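# Browser update says it fixes a security hole but version number hasn't changed. Am I protected?

Posted in: Privacy and Security > Browsers

**ristham_user**

I use the Lasard browser on a Windows laptop at home and on an older desktop in the spare room. Last week I got a notice inside the browser saying there was a problem with the script blocker. As I understood it, a page could get a script to run even when you have the blocker set to Strict. The notice said to update right away.

On the laptop I clicked Update, it downloaded, it asked to restart, and it came back with a new version number. No trouble there.

On the desktop it is a different story. I click Update, the bar fills up, it restarts, and the version number in the About box is the same as it was before. The notice then shows up again a few minutes later. I have done this over and over with the same result. The download is 98 MB each time and my connection isn't great, so I'd like to stop doing it.

Things I have tried:

- Restarting the computer
- Turning off the antivirus during the update
- Running the update while logged in as the other user on the machine
- Clearing the cache from the settings menu

I have not reinstalled because I have a lot of bookmarks, over 200, and some saved sessions that I don't want to lose. I also have the Trikstead add-on for notes, and I don't know where it keeps its data.

What I want to know is whether the desktop is safe to use in the meantime if I leave the blocker on Strict, and how to get the update to stick. I mostly read news and forums on it, but my spouse does the banking there.

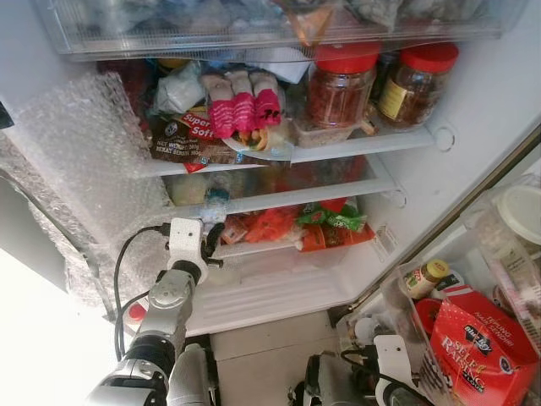 One more detail that may matter. The desktop had an earlier copy of Lasard on it that came from the previous owner. I installed mine without removing that one, and I think the old one is still in Program Files. Mine is in my user folder. I only ever open it from the taskbar icon.

**alcaraz_fan**

Just reinstall it. Bookmarks come back if you sign in to sync. The update thing has been broken forever on old machines and I gave up on it. Also you don't need Strict for news sites, it breaks half of them anyway.

**patchnotes_reader**

Your last paragraph is most likely the cause. You have two copies of the browser on the desktop, and the updater is updating one while you are opening the other.

To explain how it happens: Lasard can be installed for one user or for everybody on the machine. The single-user copy goes in your user folder. The other kind goes in Program Files and needs an administrator to change it. There is only one updater service, though, and it works from whichever location was registered first. On your desktop that would be the copy from the previous owner. So each time you click Update, the files are downloaded and put into Program Files, and then your taskbar icon starts the old copy in your user folder again. The version number stays where it was because that copy was never touched.

You can check before changing anything:

1. Close every Lasard window.
2. Open File Explorer and go to the Lasard folder inside Program Files.
3. Right-click the program file, choose Properties, and look at the Details tab. Write down the version.
4. Do the same for the copy in your user folder.

If the first number is newer, that confirms it.

As for whether it is safe to keep using: I would not rely on Strict. If you read the notice the way you describe it, the whole problem is that Strict doesn't block what it says it blocks. Leaving it on does no harm, and it will still stop ordinary scripts, but a page written to use the hole would get past it. There is a separate switch under Settings > Advanced that turns off scripting in the browser entirely. That works at a lower level than the blocker and isn't affected, according to the release notes. A lot of sites won't work with it off, so it is only good for a day or two.

I'd keep the banking off that machine until the version number changes. Use the laptop, which you have already updated.

**To fix it without losing your things**

First, back up. Your bookmarks, saved sessions and add-on data are in the profile folder, and the profile folder is separate from the program. Type about:profiles in the address bar and you will see a line called Root Directory with a button to open it. Close the browser, then copy that whole folder to a USB stick or another drive. Don't pick out single files. Trikstead keeps its notes in a subfolder there, so copying everything covers that too.

I would also export the bookmarks to an HTML file from the bookmarks menu. It takes a minute and it gives you something you can open in any browser if the rest goes wrong.

Next, remove the copies:

1. Open Settings > Apps in Windows and look for Lasard. You may see it listed twice.
2. Uninstall the one in Program Files first. If it asks whether to delete personal data, say no.
3. Uninstall the one in your user folder. Say no to the same prompt.
4. Restart the computer.
5. Unpin the old icon from the taskbar. It points at a location that no longer exists.

Then install the current version again. Download it on the laptop if that connection is any better and carry it over. When the installer asks, choose the option for all users if your spouse logs in with a different account. Otherwise you will be back to two copies the first time the other account installs it.

When it opens, it should find the old profile by itself. If you get an empty browser with no bookmarks, don't panic. Go back to about:profiles, find the profile with the older date, and click the button to launch it. If it isn't in the list, create a new profile and point it at a copy of the folder you backed up.

Last, check the About box. The number should match the laptop.

A note on the answer before mine: sync will bring back bookmarks, but only if you turned it on before. It doesn't cover saved sessions or what add-ons store. The original post doesn't mention having sync, so I would not uninstall anything until the profile folder is copied.

**ristham_user**

Thank you. I checked, and you were right about the two copies. The one in Program Files has the same version as the laptop and the one in my user folder is the old one.

I don't have sync turned on, so I copied the profile folder first. It was bigger than I expected and took a while on an old USB stick. Then I went through the rest of the steps. There were 2 entries in the apps list, with the same name and different dates. The second one did not ask me about personal data at all – it just finished. That worried me, but the bookmarks were there when I opened the new install.

The saved sessions came back too. Trikstead opened with an empty list the first time, and after I restarted the browser the notes appeared.

The About box now shows the same number as the laptop and the notice hasn't come back. I'll leave this open for a bit in case it does.

**offline_mostly**

Adding something for people who find this thread later. I had the same looping update and only one copy installed, so the fix above didn't apply to me.

In my case the disk was nearly full. The updater unpacks into the temp folder before it moves the files over, and if it runs out of room it quits without an error. The bar still goes to the end. I freed up a few gigabytes and the next update went through normally.

You can see what happened in the update log, in the updates folder next to the profile. The last lines tell you. Mine said the staging step had failed. If yours says the install succeeded and gives a path you don't recognize, you probably have the two-copy problem.

The other thing I'd mention is the time limit. A failed download is kept for 90 minutes, and if you click Update again before that it reuses the same file. So if the file was bad, you get the same bad result. Either wait it out or delete what is in the updates folder with the browser closed.

**patchnotes_reader**

Good point about the log, I should have put that in. Small correction for anyone following along: if you chose the all-users install, the updates folder is under ProgramData and you need to turn on hidden items in File Explorer to see it.

To the original poster, the missing prompt on the second uninstall is normal. It only asks once per profile. Keep the USB copy for a few weeks anyway, and if you switched scripting off in Advanced, remember to turn it back on now that the update is in. The update doesn't reset that setting.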